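Home Blog Gift Guides About Contact

Search this blog... Go

Luggage tags, and what to put on them

I've been meaning to write something about luggage tags since December, when I bought a batch of them as presents and learned more than I expected to. They seem like an easy gift. They're small, they post flat and most people could use another one. There are some things I'd do differently next time, though.

I ordered five. Three were leather, from Stubbs, and two were coloured silicone ones from Jullico. The leather ones were for my aunt, for Mereana Hapeta from my old work, and for Costel, who travels more than the rest of us put together. The silicone ones went to my nephews, who had a school trip to Canberra coming up and had already lost one bag between them.

Leather looks better when you open the box. It also takes engraving or stamping well, as long as you keep the text short. Stubbs let me have two lines on each tag. I used a first name on the top line and a mobile number on the second, and both came out clear. The stamping on Costel's tag was a bit deeper on one side, but you'd have to be looking for it.

The silicone ones can't be stamped. You write on a paper card and slide it in behind a plastic window. That's fine for kids, and when they change schools or phone numbers you just write a new card. Use a ballpoint. I used a felt pen on the first card and it smudged before I'd got it in the window.

The part I'd look at most closely is the strap. A buckle strap is fiddly but stays done up. The loop kind, where you pass the tag back through its own strap, is quick to put on and in my experience works loose. Mairéad Nic Aodha, who I used to share a flat with, goes through them like this and has switched to the steel cable type with a screw join. They're ugly but hers has been on the same suitcase for years.

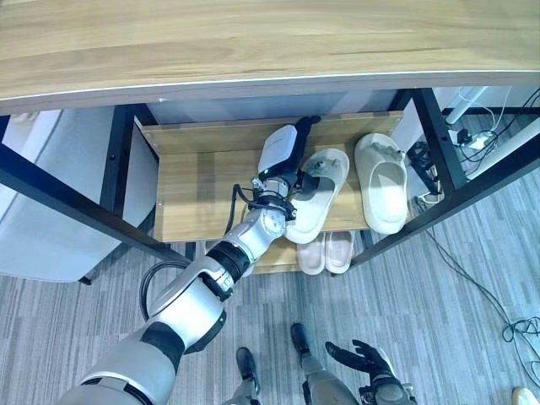

Should you put your home address on a luggage tag? I'd leave it off and use a name, a mobile number and maybe an email, which is enough for an airline or a hotel to get the bag back to you. A full address also tells anyone at the baggage carousel which house is empty. If you want it recorded somewhere, write it on a card and put it inside the bag, near the top.

On colour – bright is better than tasteful. I got my aunt a dark brown tag because it matched her bag, and matching the bag is the last thing you want when you're trying to spot it. She's since tied a bit of orange ribbon beside it. The boys' tags are lime green and you can see them from the other side of a room.

Delivery was slower for the engraved ones. Stubbs took around 2 weeks and the Jullico parcel turned up well before that. If you're buying for Christmas I'd order anything personalised in November and check the spelling on the confirmation email straight away. Mine had Costel as "Costal" and they fixed it the same afternoon, before it went to be stamped.

I haven't tried the tags with a tracker pocket. Ashton Wihongi has one and likes it, but he also says the pocket makes it bulky and it catches on things. If anyone has used one for a while, leave a comment and let me know which brand.

Next I'll be looking at passport covers, once the one I ordered arrives.

2 comments 5 shares

Older post Newer post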